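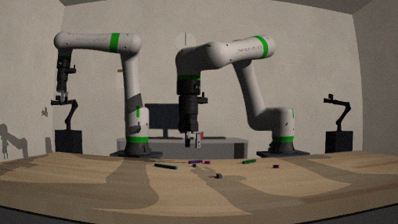

Idalina asked, before we had even gotten through the hellos, whether both arms really had to be running before the open house or whether one arm doing a decent job would be enough. She said she would take one good arm over two nervous ones any day. Rosalie said that was a fair question and she would like it written down first, so it is.

Minutes, two-arm sorting table, Javedwood shared workshop, June

At the meeting: Rosalie Kuster (in the chair), Aslı Öztürkmen, Si-eun Ban, Idalina Fonseca, and Fidelina Puma taking these notes. Fidelina apologizes for the length, as she does every month.

1. Last month's notes
Accepted with one fix. It was Aslı and not Si-eun who offered to look for longer bolts. She did look, and she has them in a jam jar on the shelf by the sink.

2. The simulation
Si-eun went through where the simulated room has gotten to. It now has the two arms behind the wide table, the gray desk with the monitor between them, and a mix of little sticks and blocks on the table for sorting. We all said how nice it looks, and then of course we all started asking for things! Idalina would like a few more of the small blocks, as the long thin pieces are easy to tell apart and the little ones are where the trouble starts. Aslı asked about the shadows, which are big and dark across the wood. Si-eun would like to keep them for now, on the thinking that the workshop has one strong lamp and poor light everywhere else, so the sorting program had better get used to it. After some friendly back and forth we agreed to keep the dark version and save a brighter one next to it, so that we can compare.

Si-eun has done 200 practice runs with one arm at a time and none yet with both moving together. She wants to reach 2000 before we trust the program on the real table. Rosalie asked how long that would take and Si-eun said she can leave it going overnight, provided people stop switching off the back computer when they lock up. Please, everyone, leave the back computer on.

3. Keeping the arms out of each other's way
This took up most of the evening. The two arms can both reach the middle of the table, and we do not have a good rule yet for who goes first. Aslı suggested drawing a line down the middle and giving each arm its own half. It is simple and she could have it working quickly, but Idalina pointed out that a block sitting right on the line would stay there forever. Si-eun would like the arms to take turns in the middle, with one waiting until the other has lifted clear. Rosalie told us a long and very enjoyable story about two bakers and one oven that I will not try to repeat, but she came down on the side of taking turns.

Agreed: Aslı builds the split table first, Si-eun works on turn taking after that, and we look at both at the next meeting. Back to Idalina's question from the top of the evening - if turn taking is not steady by then, we show one arm at the open house and let the second one rest.

4. Tabletop and wiring
The real tabletop still needs another coat of oil. Idalina will do it and asks that nobody set a coffee cup on it (you know who you are). Aslı wants the stop button moved to the front where a person can slap it without leaning over anything. Agreed without any discussion at all, a first for this group.

5. Money
We have 554 dollars in the jar and the account put together. Rosalie has a price of 400 from Skotell for the cable, the connectors and the second stop button. That leaves 154, and Si-eun would like to hold on to it for spare gripper fingers. Everyone was happy with that. Rosalie will place the order.

6. Anything else
Idalina asked if the project could finally have a name. Govurum was put forward, and so was Fontes. We were split and it was getting late, so bring your vote next time.

Aslı has the workshop's good crimping tool at home and will bring it back.

To do
Aslı: split table version, move the stop button, crimping tool
Si-eun: more small blocks, bright version of the room, both arms running together
Idalina: oil the tabletop
Rosalie: Skotell order
Fidelina: type this up and send it around

We finished at 9:20 and Rosalie locked up, with the back computer left on.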